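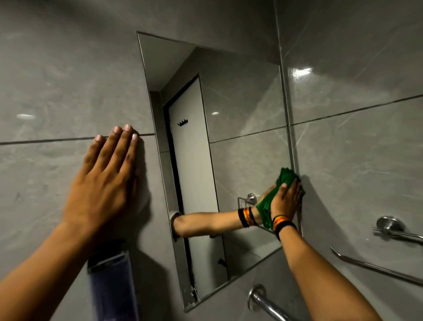
An open day at the Sturwood training house

By Edmund Kołodziej
05/08/2021
2 minute read

Sturwood teaches hotel and holiday-let cleaning from a converted guest house on the edge of Skarau. I had meant to go in March but the visit was put off, so I went to the summer open day instead. Entry was free and the coffee was in the old breakfast room.

The building has bedrooms on the upper floors and a laundry in the basement, where the tour began. The presses are made by Gikard and are louder than I expected. We were shown how sheets are sorted and folded, then taken up the back stairs to the bathrooms, which were the part I had come for.

Glass and mirrors get a whole morning on the course. Sturwood teaches them with a cloth and very little liquid, sprayed on the cloth and never on the glass. The middle is easy. Marks are left in the corners, where people turn the cloth too early, so trainees are told to bunch it up and work right into the angle, with the free hand flat on the wall to keep steady. After that the wall gets a wipe as well, as palms leave prints on glossy tile.

Grey marble-patterned tile hides limescale better than plain white, and the instructor said she would rather teach on white for that reason. She checks the work from the doorway and again from the side – smears show from one place and vanish from the other. I tried a corner myself and had to do it again.

Door hooks, dispensers and metal trim come at the end of the list. I had always done them first at home.

There was a short talk after lunch from Sobczak, who supply the cloths. They are washed at 60 degrees without softener and thrown out after around 80 washes. I asked whether that was wasteful and was told the old ones go to the garage next door.

Parking is poor. The bus stops at the bottom of the hill and the walk up is steep – allow a quarter of an hour. The next open day is not fixed yet.

Contact | © Edmund Kołodziej | Back to top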